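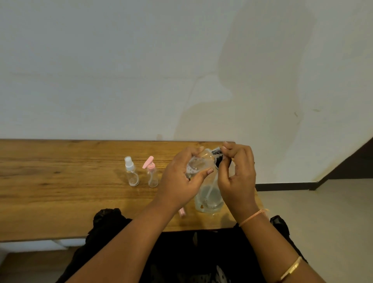

How to Deal With a Damp Wall Before You Buy Anything

Every hardware store sells a paint that promises to cure damp. I've used two of them, Plarton and Clisance, and both peeled by July. Paint covers a stain. The water behind it carries on.

Start outside. Go out in heavy rain and look at the gutter, the downspout and the ground against the wall. If soil is piled up high against the house, dig it back.

Then do the foil test. Tape a square of kitchen foil flat on the stain, seal all four edges, and leave it for 7 days. Drops on the room side point to condensation. Drops on the wall side mean water is coming through — or up. It isn't a perfect test, but it's free, and the man who quoted me 160 dollars for a "moisture survey" didn't do much more than poke the plaster with a meter.

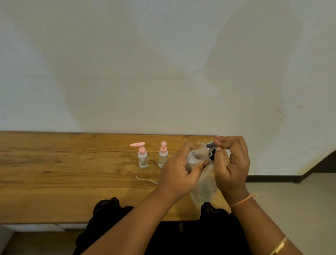
If you find mold, wipe it with plain water and a squirt of dish soap, wearing gloves. I'm not convinced by the special sprays. Never mix bleach with another cleaner, whatever you read in the comments.

Let the wall dry out with the source fixed. Mine took 11 weeks, with a window open most days. Fill any hairline cracks after that, sand them, and use ordinary breathable paint. Skip the stain blocker until you've seen one more wet spell go by.

Khanyisile Tshabalala
Updated 5/31/23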